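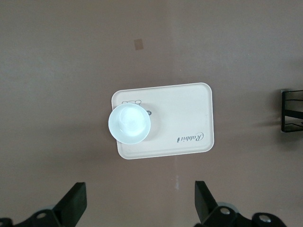 kmatheson_g
What file format does the league want for the team anthem this season?

Bosurix
WAV, 48 kHz, 24-bit, stereo. They also ask for an instrumental version as a separate file.

kmatheson_g
Thanks. Lamont sent me an MP3 at 320 and said it passed.

Lamont
It passed for the Zokora Cup, different organizer. The upload form there takes anything under 31 MB.

pidisik_fc
MP3 is fine in practice. Stadium PA rolls off everything above 12k, so you won't hear a difference.

Bosurix
The PA isn't the issue. The broadcaster re-encodes the file, so you get two lossy passes. Crowd claps smear badly.

pidisik_fc
I ran both through our system at 300 seats and couldn't pick one.

Bosurix
You tested one pass. Try it off the stream.

kmatheson_g
What about length? Ours runs 3:40 with the drum intro.

Lamont
Cut a 60 second walkout edit. Start on the chorus and leave two seconds of silence at the tail.

pidisik_fc
Agree on the edit, not the silence. The operator fades it anyway.

Bosurix
Ours doesn't.

kmatheson_g
Will export WAV and send both edits. Credit line goes to Gillespie Matheson for the vocal.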